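The bird wall on Bondgate

Small kitchens get a lot of pity, and I've never understood it. Give me a narrow room where everything hangs within reach and I'm happy for life! Gareth Heywood feels the same, and his corner at Bondgate shows how far you can get with one rail, one rack and a very bold roll of wallpaper.

The paper came first. Gareth saw it in May, red-breasted bullfinches among big dark leaves, and bought the lot before measuring anything. Then came a metal rail, and on it a shallow grey basket at snack height - chilli pepper cassava chips live there, right beside one of the birds. 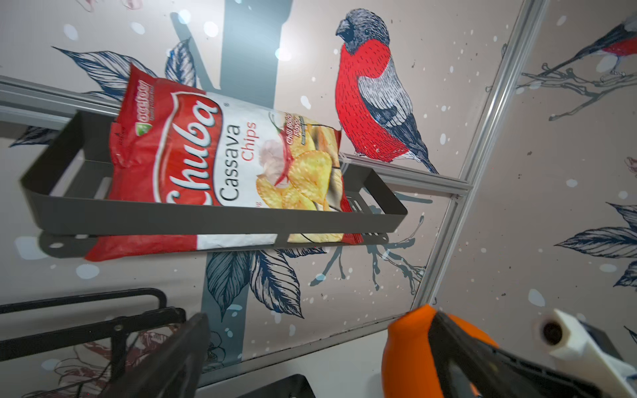 Bowls that don't match

Gareth has been picking up odd bowls for 5 years, mostly from Karakaya, a crockery shop with 200 patterns on the shelves and a very patient owner called Neville Marsden. Sets bore him. He wants every bowl to argue a little with its neighbour.

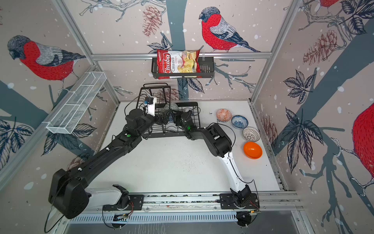 Washing-up is where a mixed collection earns its keep, as you get to handle every piece and remember why you bought it. Gareth does his after supper, with the radio on. The black wire rack takes the speckled grey bowl, while the others line up down the side of the white tabletop, blue and white next to a grey lattice, with a glossy orange one bigger than the rest. I'd have that orange one on my own table tomorrow. Neville says it suits soup, but Gareth keeps it for salad and won't be moved.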